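Home | News | Events | Notices | Contact

Clernow library to extend evening hours from April

The Clernow branch library will stay open until 8 p.m. on Thursday evenings beginning in April, the town's library service said this week. The branch now closes at 6 p.m. on every weekday.

The change follows a survey of cardholders over the winter. Of the 864 people who replied, 537 said they would use the building more if it were open later at least one night a week. Many of them commute to Baxter and get home after the doors are locked. 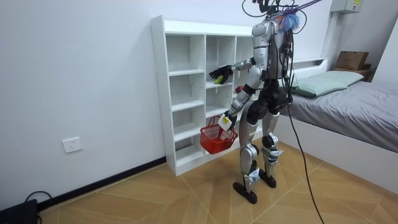 Two part-time positions will be added to cover the extra hours. Both have been posted on the town's jobs page, and the library service expects to fill them before the new schedule starts. The money comes from the current operating budget, which was approved last fall.

The upstairs study room, the public computers and the children's section will all be open during the later hours. The local history room will keep its present schedule. Book groups that want to meet on Thursday evenings can reserve the study room at the front desk.

Parking in the Cillow Street lot is free after 5 p.m. The last number 2 bus toward Baxter leaves the stop outside the library at 8:20 p.m.

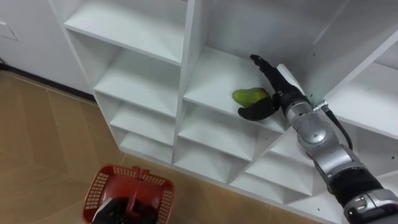
Will the branch open later in the morning to make up for the longer evening?

Morning hours stay the same, with the doors opening at 9:30 a.m. Monday through Saturday.

The library service will look at visitor numbers in the fall before deciding whether to add a second late night. The Floltley branch, which drew 465 replies to its own survey, is next in line for a review of its hours.

Filed under: Local News, Libraries

Contact the newsroom | Copyright Clernow Local News | Back to top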